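October, just after seven in the evening

Rain again, so I stayed in and worked through the logs. The simulator run finished at lunchtime, having done 1,026 attempts overnight and through the morning. I had expected the machine to be slow. It was not, and I now have more results than I can sensibly read in one sitting.

The question is still the one Annatjie Zwane put to me in the spring, when she came back from Skarkwood: which of the small jobs in a house or a repair shop could be handed over today, without someone standing by? Her list had 36 entries. Changing the cells in a wall clock was near the top, because she thought it would be easy. I moved it down this afternoon.

Consider what the job involves. Open the cover, take out the old cell, pick up the new one, turn it the right way round, press the flat end against the spring, lower the other end, close the cover. A child of seven does it badly and a child of nine does it well. For a machine each step is its own piece of work, and the turning is the worst of them. A cell is smooth, it is round, and it rolls. If it is picked up with the plus end pointing the wrong way, it has to be put down and taken again, or turned between the fingers, and two fingers are poorly suited to turning anything.

I read the Kovács notes again over tea. Their view is that grasping is solved for objects of this size and that everything left over is planning. I don't agree. Grasping is solved for objects that stay where they were put. In the drawer at home the cells lie in a heap with string, fuses and a tape measure, and I have to dig for them. Nothing in the Kovács notes deals with digging.

The shop floor is a better case. At Nastuvska the parts arrive in trays, all facing one way, and the bench is bolted down. Annatjie saw a machine there load holders for a whole shift and stop only for a jammed tray. I believe her, but the tray was doing much of the work. Someone had to fill it.

Looked through the end positions before supper. I had the black and orange AA cell set upright with the positive end down, because the Drukusier holder takes it from above and that end goes in first. Wood and floor tiles are in the room model only as a background and make no difference to the result.

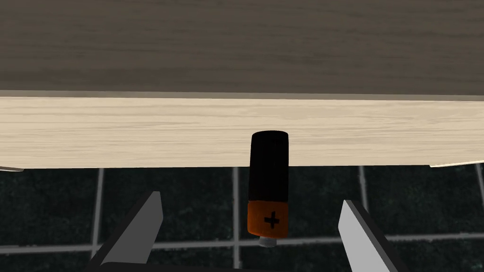

The spacing of the fingers matters more than I had allowed for. Open them too far and the closing movement is long, so any error in the approach has time to become a tilt. Open them too little and the tip knocks the cell on the way in. I have been setting the opening by hand. Tomorrow I will tie it to the width of the object and run a short batch, 30 attempts, before committing the machine to another night.

Friction is the other weak point. I took the value for the sleeve from a table and have no good reason to trust it. Must buy a pack of cells and measure a real one on the tilting board.

Provisional answer for Annatjie: shop floor, yes, with trays. House, no, apart from the vacuuming, and even that needs the chairs lifted first. She will say I am being gloomy. I will send her the table and let her argue with the figures.

Changed the cell in the kitchen clock myself while the kettle boiled. It had been losing time for a week. Still to do: back up the logs, reply to Kovács, find the tape measure.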